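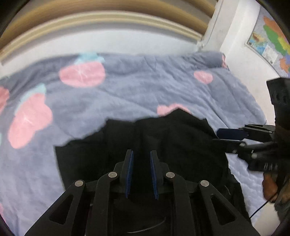

Two grippers at the black garment, strawberry blanket underneath.

The Fold

The contract with Promthorpe was for 125 accepted examples of one task: fold a dark garment on a soft surface. An example was accepted if both grippers stayed in view of their cameras for the whole fold, if the garment ended inside its own starting outline, and if no bare hand touched the cloth between the start tone and the end tone. Payment was per accepted example. Rejected examples were returned with a code.

I worked at home, in the bedroom. The instructions asked for ordinary rooms with ordinary bedding, and listed patterned fabric as preferred. I used the strawberry blanket. It had a deep pile and it moved when the cloth moved, so each fold began on a slightly different surface. The instructions listed this as preferred also.

The method was as follows. Lay the garment down. Pick up both grippers. Squeeze once to sound the start tone. Take the near edge with the left, the far edge with the right, lift, bring together, lower, release. Squeeze twice to sound the end tone. Shake the garment out and lay it down again, differently.

The last step took the most thought. A person who lays down a garment many times will start to lay it down the same way, and the checking software at Promthorpe measured this. Code 9 meant "start position too similar to earlier examples". I received my first code 9 on the second evening. After that I dropped the garment from shoulder height and accepted whatever shape it made.

By the end of the first week I had 50 accepted. The curve of my fold times was shown on the account page beside the curve for the whole group, which was named Dilloswood. I didn't know who else was in Dilloswood. Their curve was a smooth line and mine was a set of steps. On the evenings when I was tired my folds were slower and, according to the page, of higher value. There was a note explaining that hesitation before a grasp was useful to the model, provided that it was real. Code 14 meant "hesitation not real".

I read that note several times. I then produced nine examples in which I tried not to think about hesitating. All of them came back with code 14.

The garment had belonged to my mother. I had chosen it because it was black and because it was at the top of the bag. The instructions said that personal items should be avoided, and gave as reasons the risk of names, badges and printed addresses. It had none of these. I entered it on the form as "garment, dark, 1".

On 11 April 2024 a message arrived from the reviewing desk, which signed itself Batista. I never found out whether Batista was a person, a team or a piece of software. The message said that in example 46 the right gripper had closed on the edge of the cloth and then stayed closed for longer than the task required, with no movement of either tool. It asked whether there had been a fault in the trigger.

I played the example back. The left gripper was open. The right gripper held the edge. The blanket did not move. The time counter ran on at the side of the picture. Then the right gripper lifted, the left came across to meet it, and the fold was completed to standard.

The reply form offered three choices: trigger fault, operator fault, no fault. There was a box for further remarks, with a limit on length. I chose no fault and left the box empty.

Example 46 was accepted the next morning. It had been given the highest value on my page, and a tag I hadn't seen before, "grasp: careful". The message said that the fold was to be copied into the main set, which was kept at Flillham, and that the model would see it many times.

I had a good number left to do. I charged the grippers, pulled the blanket straight, held the garment at shoulder height and let it fall. One sleeve landed beneath the rest. I squeezed once and waited for the tone.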